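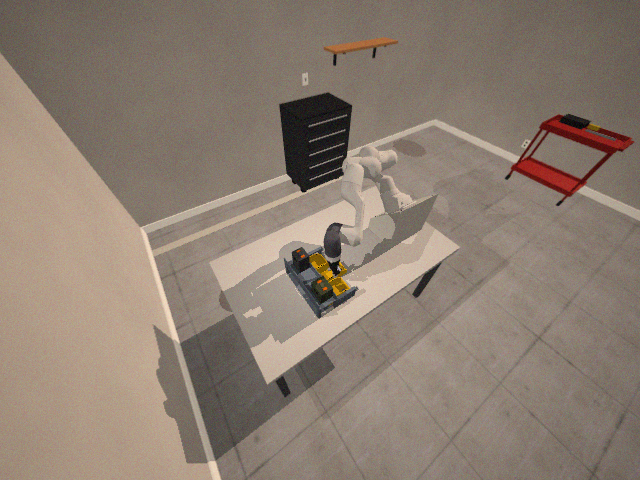
Home > Checklists > Gripper trials > Simulation

PRE-RUN CHECKLIST, GRIPPER COMPARISON, SIMULATED CELL

Filled in by: Asger Laxdal
Reviewed by: Eyvindur Hallgrímsson
Date: 18th September
Grippers under test: Bisgaard two-finger, Imero two-finger
Task: pick from bin, place in tray, same arm and same controller for both

Mark each line OK, FIX or N/A. Write a comment for anything marked FIX. A line with no mark counts as FIX.

Section A. Scene and fixed objects

A1. Scene file matches the one on the Besdale server. OK

A2. Table height and arm mount height match the real cell. OK
Comment: Checked against the drawing. The old file had the mount 6 mm low and it was still in the recent files list, so look at the file path before you load.

A3. Floor, walls and furniture have collision turned on. FIX
Comment: The shelf and the cart were set to visual only. The arm does not come near them on this task, but the planner should know they exist. Turned on, saved, reloaded.

A4. Upright panel on the table is in the collision list for the arm and for the gripper separately. OK
Comment: These are two entries. Last time only the arm entry was there.

A5. Tray is fixed to the table and does not slide on contact. OK

A6. Bins are free bodies with mass set. FIX
Comment: Mass was left at the default. Set to the value from the parts sheet.

Section B. Arm and controller

B1. Joint limits loaded from the Purberg profile. OK

B2. Speed cap set to 20 percent for the first pass. OK

B3. Speed cap set to 90 percent only after the first pass is signed. N/A
Comment: First pass not signed yet.

B4. Emergency stop signal halts the simulated arm and clears the queue. FIX
Comment: It halted the arm and left the queue full. On resume the arm would have carried on with the old target. Changed the stop handler. Tested again with the arm parked and with the arm moving, both clear now.

B5. Home position is clear of the panel with either gripper mounted. OK
Comment: The Imero is longer. Check this line again each time the tool is changed, even if nothing else is.

Section C. Gripper

C1. Correct tool frame loaded for the mounted gripper. OK

C2. Finger opening and closing limits match the data sheet. OK

C3. Closing force capped. FIX
Comment: Bisgaard was capped, Imero had no cap at all. Put the same number in both. The comparison is no good otherwise.

C4. Fingers fit inside the bin walls at full opening. OK
Comment: Tight with the Imero. If the approach is off to one side it will touch the wall before it reaches the bottom. Lower slowly and watch the contact log.

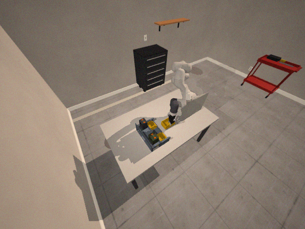

Do both grippers have to be run from the same start position?
The start position has to be the same for the wrist, and the tool frame takes up the difference in length. If you match the fingertips instead, the arm starts in a different pose and the cycle times can't be compared.

C5. Contact log records which finger touched and what it touched. OK

C6. Gripper opens fully on loss of power signal, or holds, as stated on the test sheet. OK
Comment: Sheet says hold. Both hold.

Section D. Cameras

D1. Overhead view covers the whole tray. OK

D2. Low side view shows the fingertips during approach. OK
Comment: Needed for judging height over the part. The overhead view is no use for that.

D3. Light and shadows set to the standard preset. FIX
Comment: Someone had put the high contrast preset on. I left it for these pictures and changed it back before the scored runs. Pale fingertips are hard to pick out against a pale wall, and the detector has the same problem. Suggest a dark tip color in the model for both grippers.

D4. Frame times line up with the controller log. OK

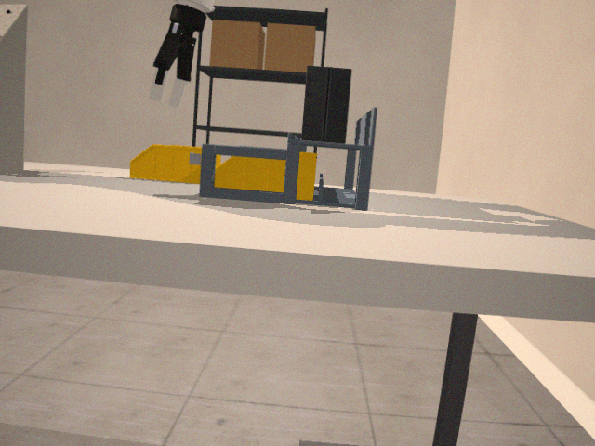 Eyvindur Hallgrímsson replied that a dark tip is fine with him as long as the friction setting stays with the finger and not with the tip material, as changing the color through the material editor resets it to zero. He wants C3 and D3 looked at a second time before anyone starts on the 200 scored runs, and he will not sign B3 from the log alone.

Section E. Before release to scored runs

E1. All FIX items closed and initialed. FIX
Comment: A3, A6, B4 and C3 closed. D3 open until the tip color is decided.

E2. Random seed written on the test sheet. OK

E3. Same seed list used for both grippers. OK

E4. Results folder empty and named for the gripper. OK

Result: HOLD. Recheck D3, then first pass at low speed.

Related items
Tool change checklist, Purberg arm
Test sheet, Bisgaard and Imero
Contact log: what the codes mean
Camera presets, Besdale cell
November schedule for gripper trials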